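4.2 Order of removal inside the desktop case

The second part of the study concerns the order in which parts are taken out of a desktop computer when its case is already open. In the literature on reuse this order is often given as a fixed list, usually starting with the drives and finishing with the motherboard. We found that the workshops do not follow one list. At Bragança the memory came out first in almost all cases, while at Bavham the workers began with the power cables and touched the memory only when the board was free of everything else. Both groups said their own order was the natural one, and both had learned it from an older colleague.

The material consists of 565 desktop computers received between the opening of the Curnisano collection point and the end of August. Laptops and all-in-one machines were excluded. So were machines whose case could not be opened with normal tools, because in these the first step is a different kind of work. For each computer we wrote down the parts present, the order of removal, and any damage that was noticed on the bench. Damage already present on arrival was recorded on a separate sheet and is not discussed in this section.

From these computers 1041 memory modules were recovered. After the test described in Section 3.4, 838 of them were accepted for reuse, and 648 of the accepted modules could be placed in matched pairs. The remaining accepted modules went to the box for single pieces, where they wait for a machine with the same type. We did not include in the count the modules which were lying in the case on arrival, outside of any slot. Their history is not known and the workshops treat them as scrap.

The main difference between the two orders is in the handling of the latches. When the memory is removed first, the cables are still in place and they often cover one end of the slots. The worker then opens the free latch completely and pulls the module at an angle, which puts stress on the other end. When the cables are removed first, both ends can be reached and the module comes up straight. On the other hand, the early removal protects the modules from the tools and from the screws that fall during the later steps. Workers at Bragança gave this as their main reason, and we consider it a serious one. A falling screw is not rare, and it is not always found the same day.

We also tried a mixed order, which is called the Drarkerine order in our bench notes after the sheet on which it was first printed. In it, the cables that cross the memory are moved to the side but not unplugged, the modules are taken out, and only then does the work continue with the drives. The workers accepted it quickly. Some of them said that it was what they did already, although our notes show a different order for the same persons in the weeks before.

The processor needs separate treatment. In both workshops it is left in its socket until the last decision about the board has been made, since a good board with its processor is worth more than the two parts sold alone. The socket and the memory are close neighbors, and the steps for one should be planned with the other in view. In the board of Figure 6, for instance, four memory modules lie in parallel slots directly above the socket, with white latches at both ends, and the processor is still seated under its silver metal retention frame. The lever of this frame is on the left side, and beyond it are a column of black chokes and a row of four capacitors. A hand that opens the lever therefore has to work next to parts that stand up from the board - a screwdriver should not be used as a help here. For a layout of this kind we recommend that the memory be removed before the lever is touched. The markings on the metal lid of the processor should be read only afterwards, under a better light, and copied to the bench sheet before the part is put in its tray.
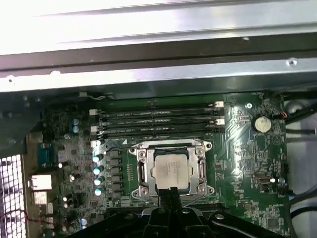
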